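How to Plan the Lighting for a Living Room
Posted 13/09/2018 by Béla Somogyi

I love this job! Give me a dull living room and one free evening and I'm happy. You can plan the whole thing on paper before you buy a single bulb, and I'd urge you to do it that way.

Step 1: Draw the room
Sketch the floor to scale and mark windows, doors, outlets and the big furniture. Then write down what people do in each spot - reading, homework, watching a movie, dozing off.
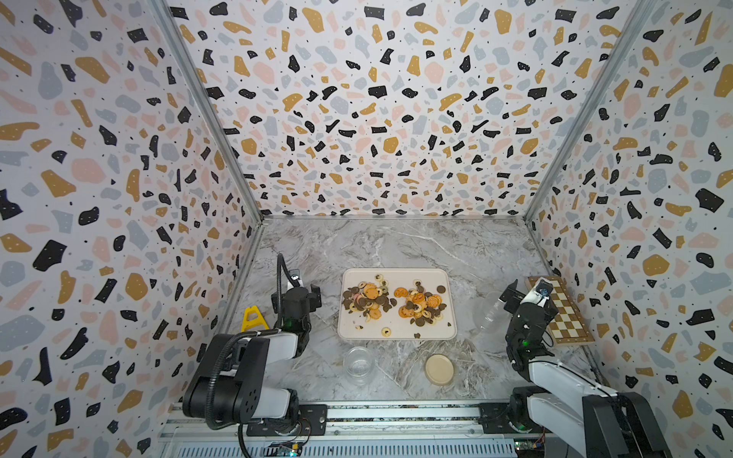 How many separate lights does a living room need?
Four is a great starting point for a medium-sized room: one general light, one for reading, one to wash a wall and one small lamp for late evenings.

Step 2: Light the walls first
Most people begin with the middle of the ceiling. Try the walls instead! A softly lit wall makes a small room feel wider, and it's kind to faces too. In our Kelemen apartment I put a row of little spots 20 inches from the wall and the old plaster looked wonderful.

Step 3: Test with what you have
Borrow lamps from other rooms, stand them on boxes, and wait until dark. Sit in every chair. If you can see a bare bulb from where you're sitting, move it or shade it. I did this in Branville one November with a 60 watt bulb in a clip-on shade, and we ended up changing half the plan (much better for it).
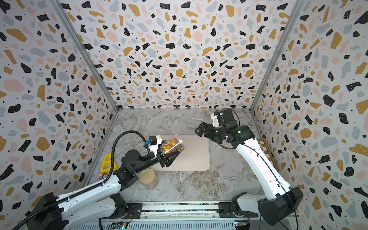 Step 4: Sort out the switches
Put each group of lights on its own switch, and add dimmers wherever you can. Check that the bulbs are marked dimmable. Any new wiring goes to a licensed electrician, so hand over your sketch with the groups marked in different colors.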